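Hand cream keeps splitting in my cold hallway, is it still okay to use?
Posted in Skin & Home, 954 views

Hi all! I keep my hand cream on a shelf by the back door so I remember to put it on before I go out with the dog. Since January the first squeeze has been pure watery stuff, and then the normal cream comes after. It's the Zerkness one, 87 ml, and I'm maybe halfway through it. Smells the same as ever. Do I toss it, or just knead the tube and carry on? I hate wasting things, and my knuckles are a mess — they crack every time I do dishes.

wukel_lane
I'd carry on. Mine did that all winter in the garage and I just squished the tube between my palms for a bit. If it smells off or stings, bin it. I also store mine standing on the cap so the last of it is down there when I want it, no more wrestling with the flat end.

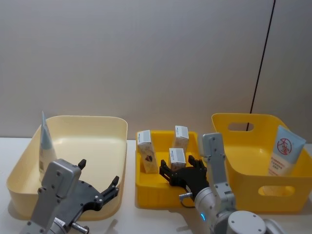 Stoleck40 wouldn't go along with the kneading. Going cold and warm over and over can break the cream for good, and once it's split the preservative may not be spread evenly anymore. Check for the little open jar symbol on the back, it tells you how many months you get after opening. If you're past that, let it go. And move the next one to the bathroom!

maly_p
Gloves for the dishes. Fixed my knuckles in 2 weeks, same old cream.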